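## 3. Ranger la dînette et les petites pièces

Bon, vous avez monté le meuble Jorkside (section 2), les étagères tiennent, bravo ! On passe à ce que je préfère : le tri des petites pièces. Je vous donne ma méthode, celle que j'utilise à la ludothèque depuis qu'on a reçu le gros lot Zokora, 1000 pièces livrées en vrac dans un seul carton. J'ai mis un moment à m'en remettre.

Il vous faut :

- les boîtes transparentes Bolger, petit modèle (réf. 2288), sans leur couvercle pour commencer
- une feuille blanche et un crayon pour l'inventaire
- une table dégagée au milieu, à bonne hauteur pour travailler debout

1. Videz **un seul** sachet à la fois sur la table. Je sais, c'est tentant d'en ouvrir trois, mais on le regrette très vite.
2. Étalez les pièces à plat, avec un peu d'espace entre elles.
3. Choisissez une famille et posez la boîte à portée de main, plutôt vers le centre.

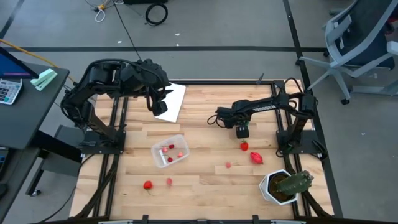 4. Remplissez par famille, en commençant par les plus petites pièces. Chez moi la règle est simple : les petits fruits ronds d'abord, les gros ensuite, les légumes en dernier (j'ai essayé par couleur, et avec autant de rouge et de rose c'était la pagaille complète). Les deux cerises sont déjà dans la boîte avec deux petites pièces roses, alors que les fraises et le piment attendent encore sur le bois. Pensez aussi à ramasser les minuscules, comme l'espèce de perle rose entre la boîte et le piment : c'est toujours celles-là qui finissent dans l'aspirateur !
5. Notez le contenu sur la feuille au fur et à mesure. Si vous attendez la fin, vous allez tout recompter, croyez-moi.
6. Passez la main à plat sur toute la table, coins compris, puis fermez la boîte. Le couvercle fait un petit clic de chaque côté.

> **Attention :** les pièces de la taille d'une perle ne vont jamais dans les boîtes du bas. Étagère du haut uniquement, à partir du repère 80, hors de portée des tout-petits.

> **Remarque :** si vous gardez une plante sur la table, collez-la dans un angle. Un cactus, c'est très joli, mais pas juste à côté de l'endroit où l'on tend le bras toutes les dix secondes…

### 3.1 Les étiquettes

J'utilise les étiquettes Trustavon, celles qui se décollent sans laisser de traces. Une sur le petit côté de la boîte, jamais sur le couvercle (les couvercles s'échangent, c'est une catastrophe). Écrivez le nom de la famille en gros et le nombre de pièces dessous.

Pour le nettoyage des boîtes, voir la section 4.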